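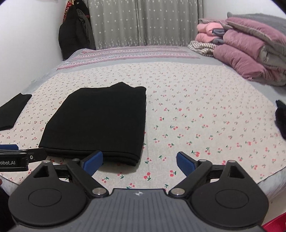 1 October 2022

I moved the last of the summer clothes out of the dresser this morning, so the folding got done on the bed again. I used to fold standing at the kitchen counter. The counter is the right height but there is always a crumb or a ring of coffee on it, and black fabric picks up everything. The bed is lower than I would like. I have gotten used to bending.

The sheet with the cherries is the one I fold on. It is a flat sheet, lighter than the regular bedding, and it goes right over the gray fitted one. When I'm finished I pull it off, take it to the back steps and shake it. Whatever lint came off the clothes goes with it and the bed is ready to sleep in. I bought it at the Zabala outlet in August, when they were clearing out the prints. I had gone in for pillowcases and they didn't have any in my size.

Most of what I own is black. That makes laundry easy and folding slightly harder, because you can't see the seams well on a dark bedspread. On a cream sheet the edges show up fine. I can tell right away if one side has gone crooked.

The method, for anyone who wants it. Lay the piece face down and flatten it with both hands, starting from the middle and going out. Fold in one side, then the other, so you have a long strip. With a long-sleeved shirt the sleeves go back down along the strip. Then bring the bottom up to meet the top, and once more if the drawer is shallow. Thick things get one fold fewer. I go over the finished piece with the flat of my hand, and if the top edge is lumpy I tuck it under and leave it at that.

I wrote in an earlier post that I was trying the upright method, where everything stands in the drawer like files. I gave it most of the year. It works for T-shirts and does not work for me with anything heavier. The sweatshirts slumped over as soon as I took one out, and then the whole row had to be done again. I have gone back to flat stacks for the bottom two drawers and kept the files for the top one. 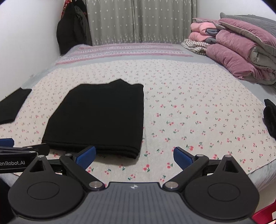

Folded black, on the cherry sheet.

The aim is a rectangle, and all the rectangles about the same width. I don't measure. For a while I used a folding board, a plastic one from Fuston with hinges, and it did give very even results. It was also one more thing to store, and it was a little too narrow for anything with a wide body. It lived behind the bedroom door and fell down whenever the door was opened fast. I gave it away in the spring and haven't missed it.

The dresser is a Skostar, the low one with three wide drawers. I paid 495 for it, delivered, and carried it in from the hall myself in pieces. It has held up well apart from the middle drawer, which sticks on the left in humid weather. Rubbing a candle stub along the runner helps for a few weeks. The drawers are 900 mm wide on the inside, going by the leaflet, and I can get three stacks across in each with a gap left over for socks. Four stacks would technically fit, but then you can't get your fingers down between them.

The summer things go into flat zip bags under the bed. I had two from before and bought two more this week, the Pondura ones, 100 liters each. They are bigger than I need. One of them took every pair of shorts and all the linen shirts and still closed easily. I put a piece of paper inside each one with a list of what is in it, on top, so I can read it without unpacking. Last year I skipped that step and spent an evening in April hunting for one gray tank top that was in the first bag I had opened.

A few things did not go back in either place. Two T-shirts with worn collars are now rags. A pair of black pants I had kept for painting went out too – I have another pair for painting, and I don't paint much. There is a small pile by the door for the donation bin, which I will drop off next time I'm going that way.

The whole job took almost two hours, including a stop for lunch. It would have been quicker if I had washed the sweaters ahead of time. They had been in the bags since spring and smelled like the bags. They are drying flat on the rack now, and I'll fold them tomorrow or Monday, depending on how thick the collars are and whether the heat comes on. I have left the cherry sheet within reach for that.

Still to do: the closet shelf, which has blankets on it and a box I have not looked into since I moved here. Also the hooks. I would like to put two more on the back of the door now that the folding board isn't there, and I need to find out whether the door is hollow before I buy any screws.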